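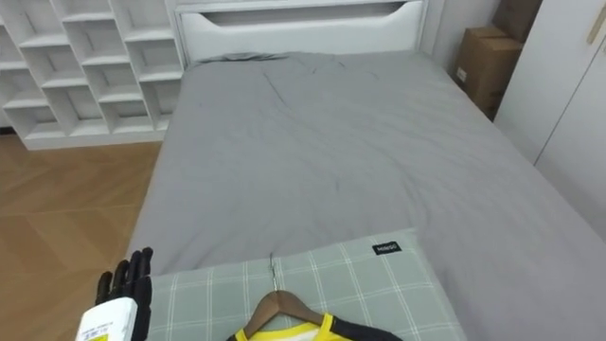
My old high school in Simton is celebrating its birthday this June, and I've been thinking about it more than I expected to. It started as two rooms over a feed store, with 83 students and one very patient Latin teacher, and by the time I got there it had grown into that big brick building on Lombardi Street with the radiators that banged all through first period.

Marisa Ferri taught me history there for four years — yes, all four, I kept signing up! — and she's the one who had us copy names out of the old enrollment books in pencil. I found my great-aunt in there, spelled wrong. I still have the page somewhere (I think it's in the box with the yearbooks, which I really must go through).

Katia Grasso wrote to me last month to say the alumni dinner can seat up to 300 people in the gym, and that they're still looking for class photos from the years before the new wing went up. If you have any, please do send them her way, even the blurry ones. I'm driving over from Skidley in the morning and bringing my lemon bars.

We use cookies to improve your visit. Accept | Learn more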